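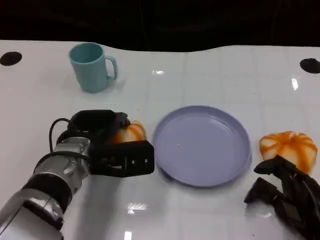 Anderson Seixas

The word on the incident sheet was "paused." I have a problem with that word. A thing that pauses has decided to stop. What happened at Skidport in June was that the left gripper on the Kolby setup closed on a striped bun, lost contact with whatever tells it how hard it is squeezing, and kept the last command it had been given. It held on like that for 18 seconds before anyone hit the stop.

It was a bun. I know. I have been told several times since that it was a bun.

The task is to put a bun on a plate, which my niece could do at two. Two arms, one mug, one plate, a bun for each hand. The mug doesn't get touched in this version, it is only there to be avoided. Tarkham, who supply the control software, had it down as 562 runs without a fault before the show, and I have never managed to get out of them what they count as a fault. If the bun is dropped and the arm picks it up again, is that a fault? If a person reaches in and straightens the plate? I asked twice and got a brochure.

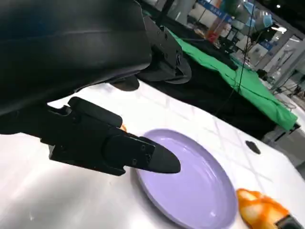
So, the squeeze. The way it was explained to me, the fingers report back how much load they feel, and the controller is supposed to read that report 500 times a second. If the reports stop coming, the controller has a choice. It can open the hand, it can freeze the motors where they are, or it can carry on with the old number. Opening sounds safe until you picture the hand holding something heavy over somebody's foot. Freezing is dull and probably right. Carrying on with the old number is what it did, and the old number was a closing force.

Nothing on the operator screen changed during any of this. The little status box stayed green. I find this harder to forgive than the fault. Wires come loose, plugs work their way out, arms bend the same cable at the same spot all day long. Fine. But the box was green because the box reports whether the software is running, and the software was running beautifully.

The fix offered on the spot was to reseat a connector and start again at half speed. I asked what half speed had to do with it, given that the arm had been standing still the whole time. The answer was that half speed is the standard procedure after a stop.

They also gave the hand something simpler to hold, a small cube, and that went on for most of the afternoon.
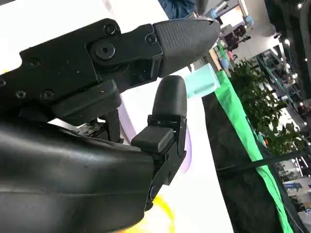
Pale cyan cube at the fingertips of the black gripper.

I am not against cubes. A cube has flat sides, and it will not tell you much about a bun with grooves in it. It also will not tell you anything about what the hand does when the reports stop coming, unless you pull the plug on purpose while it is holding the thing. I suggested that. There was some looking at shoes.

Barbu – the integrator, the ones who bolted all this together and whose name is on the risk assessment – sent round a write-up a while later. It is 112 lines long and I have read every one. The cause is given as "intermittent connection, left end effector." The remedy is a cable clip. Line 40-something says that the force limit was never exceeded, and I believe it, in the sense that no reading over the limit was ever recorded. No readings of any kind were recorded. That was the fault!

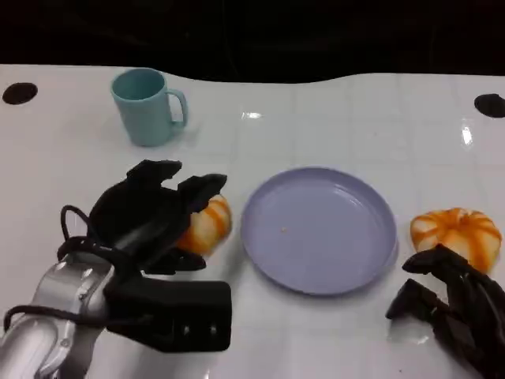

What I would like to see is short. If the hand stops hearing from its own fingers, it should hold position, cut the closing force and turn the box red. Then somebody should unplug it mid-grasp, with a bun, at full speed, and write down what happened and how long it took. I would put the people from Tarkham and the people from Barbu at the same table for it, too, as each of them currently seems to think the timeout belongs to the other.

I've been promised a software update. The notes for it mention "improved robustness" and a new color scheme for the operator screen. I wrote back to ask whether the new colors include red, and whether the cable clip has been fitted to the right arm as well. No reply on either so far. I'll add it to this post if one comes.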